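**Pratton to replace floor drains and matting at Kadden baths**

4th January

The public baths at Kadden will close their lower level for 30 days while the floor drainage is rebuilt, the Pratton parks department said in a notice posted at the entrance. The main pool on the upper level stays open on its normal schedule.

The work covers 614 square feet of tiled floor between the showers and the warm pool. An inspection in November found that the floor had settled toward the east wall, leaving standing water along a line of four drains that sit slightly higher than the tile next to them. The drains themselves are clear. The fault is in the slope, and the notice says that regrouting would not correct it.

Contractor Villalba will remove the tile and the mortar bed, lay a new bed with a fall of a quarter inch per foot, and fit a single slot drain in place of the four round ones. The new tile is a small-format unglazed type with more grout lines per square foot than the existing floor. A waterproof membrane will go under the mortar bed and be carried six inches up each wall.

The contract also includes new drainage matting for the changing rooms, supplied by Flollirska in cut lengths. The present matting dates from the last refit and has hardened at the edges. The replacement is open underneath so that water can run off to the drains, and it can be rolled up for cleaning.

Lockers 1 to 852 are not affected. Visitors who rent a locker on the lower level by the season can still reach it from the side corridor – the door next to the boiler room will be unlocked during opening hours.

The warm pool holds 3,000 gallons and will be drained on the first day of work. Refilling and heating take two days and are included in the closure period. Water samples will be tested before the lower level reopens.

Season passes that cover the warm pool only will be extended by the length of the closure. Passes for both levels are not extended. Footwear rules are unchanged: clean pool shoes are allowed on all wet floors, and outdoor shoes must come off at the bench line.

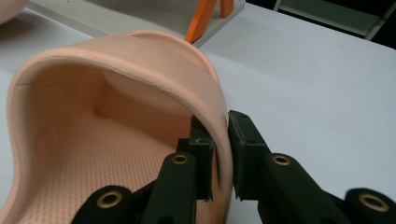

Will the showers on the upper level stay open during the work?

They will, on the same hours as the main pool.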